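January 5, 2021

What I did over the break, since a few of you asked

So I spent most of my holidays teaching two robot arms to do things with their hands, and I have opinions now.

For anyone new to the blog, I work at Trallar, and my job since last March has been collecting demonstrations. Somebody (usually me) steers a pair of arms through a small household sort of job, everything gets recorded, and the recordings go off to Getachew Hadgu, who trains the model on them. He wants lots. He always wants lots. The order for this round was 300 good ones of a single task, and I said sure, that's nothing, I'll have it wrapped up before the shortbread runs out.

The shortbread lasted four days.

The thing with this kind of work is that a recording can go wrong in so many boring ways. You bump something at the start and spend the first stretch chasing it across the mat. You hesitate in the middle while you think about which arm should go next, and then the model sees all that dithering and learns to dither too! Getachew showed me this once with an older batch of mine. The arms would reach in, get nearly there, and then just hover, both of them, exactly like me when I've lost my train of thought. It was like watching a home video of myself at a buffet.

So now I plan it out before I touch anything. I say the steps out loud. Left arm holds, right arm comes in, meet in the middle, go. Tamara Pîrvu, who has the desk on the other side of the wall, has asked me very kindly to say them a little quieter.

Two-armed jobs are a whole other animal from one-armed ones, by the way. With a single arm you pick up, move over, put down, and after a morning you stop thinking about it. With two, the trouble is all in the bit where they come together over something small. Each arm is fine by itself. Put them within a finger's width of each other and suddenly you're negotiating an intersection with no stop signs. I have clonked the grippers together more times than I'd like to put in writing, and each clonk is a recording in the bin.

I keep a tally in a paper notebook (yes, I know, there's a spreadsheet, I fill that in as well). Final numbers for the round: I recorded 357 to get the 300. That's not bad for me. On the round before, which was the folding one, I threw out 147 and was grumpy for a week.

What gets thrown out is a bit of a judgment call, and Getachew and I go back and forth on it. I used to bin anything that wasn't clean. He'd rather keep the ones where I fumble and then fix it, so long as the fixing is smooth, because the model is going to fumble as well and it helps if it's seen somebody recover. That made sense to me once I'd thought about it. If every example starts perfect and ends perfect, where's it supposed to learn what to do when the thing slips? So there are a few in there now where I miss, back off and come in again from a better angle. The hovering ones still go in the bin.

The other thing we argued over was how much to move stuff around between goes. My instinct is to put everything back exactly where it was, as I'm a tidy person and it feels fair. Terrible instinct! If the object is always in one spot, the arms learn the spot and don't bother learning the object. I found that out with a test on the folding round, where I set things up a hand's width to the left and the arms carried on confidently with nothing at all. Very dignified. Very wrong. These days I shift things on purpose, turn them a bit, and leave other bits and pieces lying on the mat so it isn't always looking at a bare surface.

I do eight in a row and then get up. That's my rule. I tried longer runs and by the end of them I was getting lazy with my left side (I'm very right-handed, and it shows) and the left arm was turning into a sort of passenger. You can see it on the playback, one arm working away and the other one parked. Getachew noticed before I did and sent me a message that only said "is the left one okay?" 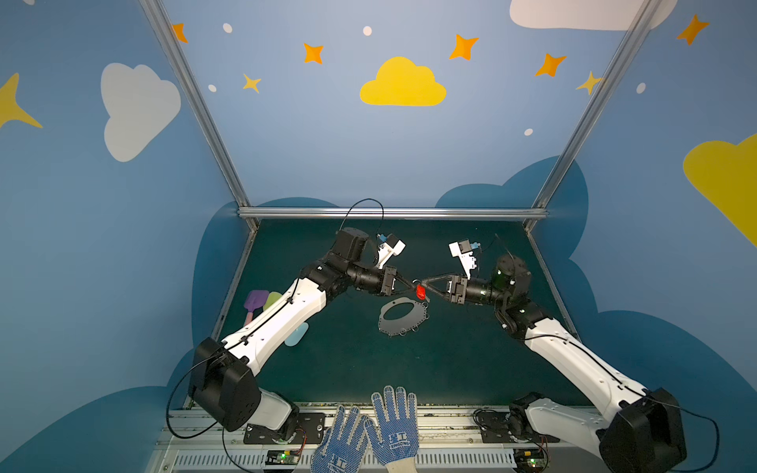

Anyway, the close-in part did get better. What helped most was slowing down a good deal earlier than I wanted to. I'd been zipping both arms in and braking at the last moment, and if you're even slightly off there's no room left to sort it out. Coming in slow from further out feels like forever when you're the one doing it, but on the playback it looks perfectly normal, and the rejects dropped right off after that.

Watching through the little cameras over the grippers helped too. I don't use those views much while I'm steering, I mostly look at the arms themselves, but going over the recordings afterwards I could tell when my own hands had been fooling me. From where I sit, something can look lined up when it's well off to one side. The model gets those close-up views as well, so in a way it has a better seat than I do.

Things I'd like to fix before the next round:

A better chair. I've been asking.

Notes that make sense later. I've got one that says "red thing, funny start, keep?" and I have no memory of writing it. I watched it again and kept it.

Some way to mark a bad recording while I'm still in it, so I don't have to go hunting afterwards. Tamara thinks she can rig up a foot pedal from the sewing machine kind, and I'm all for it as long as I don't have to think about my feet and both arms at the same time.

Getachew has the whole batch now and says training takes as long as it takes. I'll post again when I've seen the arms try it without me. In the meantime I'm back on the one-armed stuff, sorting and stacking, and after these two weeks it feels like a day at the lake.

Oh, and to whoever asked in the comments whether I dream about it: yes, and in the dream I'm still slow on the left.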